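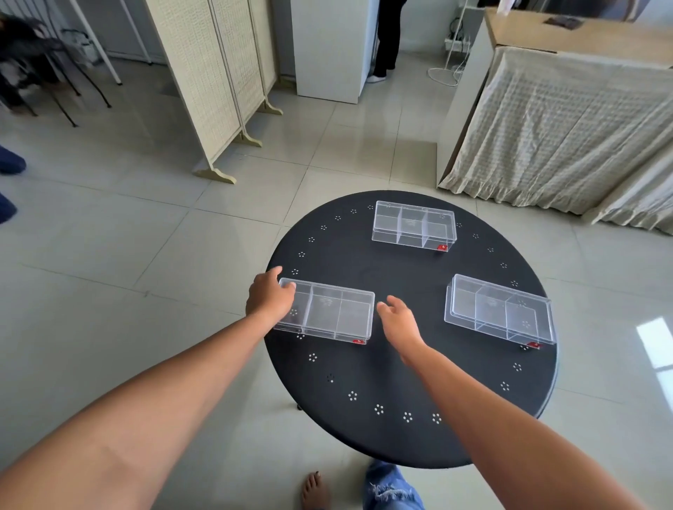
Three-compartment boxes on a round table, left hand on the near left box.

Tendale Tabletop Task Kit - Small Containers

The Tendale kit is a set of parts and written rules for recording hand work on small containers, for teams who train or test robot arms. It covers lidded boxes with internal dividers, worked by one person at a table. The rules follow the Uteck house practice for recorded handling, second issue.

Supplied
Clear boxes with hinged lid, three compartments each
Spare red labels, one sheet
Task cards, 24
Rule booklet and log sheets
The table is not supplied.

Table and floor
Use a table that stands firm and does not rock when a box is pressed. A dark matt top is preferred, as clear plastic is hard to pick out on a pale or shiny one. Patterned or perforated tops are allowed if the log sheet says so. Glossy floors are allowed, but note any window reflection in the log.

Setting out
Place the boxes within easy reach, with a clear gap for a hand between neighbours. Do not line them up. At least one box should sit at an angle to the others, and the angles should be changed between runs. The label goes on the front right corner of every box and must stay there for the whole series - a box with a missing or moved label is taken out of use.

Hands
Sleeves are to be kept clear of the wrist. Both hands should start in view. A hand that is not gripping is held open and away from the lids. Grip a box by its end or side walls, never by the lid.

People and robot arms
Other people may be in the room during hand recording. They should not reach over the table. Where a powered arm is to repeat the task, the site's own risk assessment applies and hand recording stops before the arm is switched on. The kit has no safety function and must not be counted as a guard or a stop device.

Footwear is left to the site for hand recording. Closed shoes are required once a powered arm is in use.

Checks
Inspect hinges and dividers every 7 days in regular use. Replace any box with a cracked hinge or a cloudy lid. Wipe with a damp cloth only; solvents mark the plastic.

Related items
Vuorinen log binder - holds completed sheets by series
Rerska label set - other colours, same size

Rule booklet text by Tanveer Mohmand. Page revised Jul 3, 2024. The next issue of the booklet is due in January and will be sent to registered kit holders without charge.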